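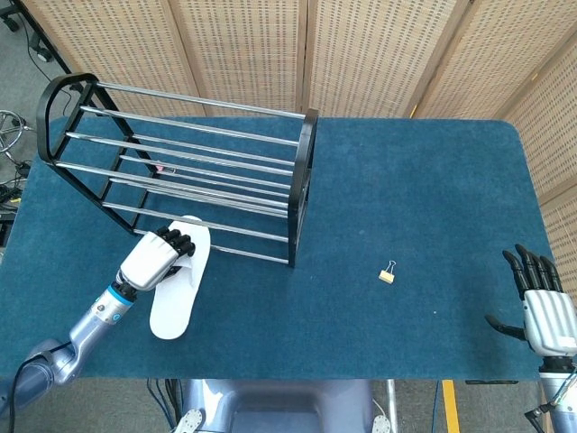
Prodach Open Day, Pamthorpe
Mar 7, 2026

Prodach opened its Pamthorpe workshop to visitors for the afternoon, and we went mainly to compare hands. We are choosing between the Asik five-finger hand and the Holloway parallel gripper for a household items project, and both were on the program.

The Holloway unit was on a bench by the door, picking from a bin. It is quick and simple to wire. Staff quoted 300 cycles an hour on boxed goods and said the pads last 4000 cycles. With anything flat and soft, it needed the item placed edge up.

The Asik hands were on the two-arm station, where the task was a white slipper and a small shoe rack with chrome rods. The slipper is harder than it sounds. The strap folds under the fingers, and the heel hangs low once the toe end is up. We asked about grip force on soft goods and were told it is set per finger in the controller. 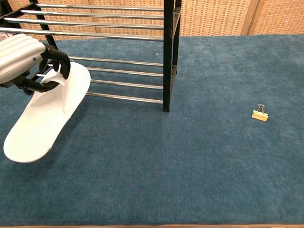

Cameras and controller

Prodach runs a head camera and a chest camera together. The chest view is the one we would want for checking finger contact. Setup of the controller took almost 6 hours, by their account, most of it calibration.

We have asked for a loan of one Asik hand in August. The Holloway quote is already in.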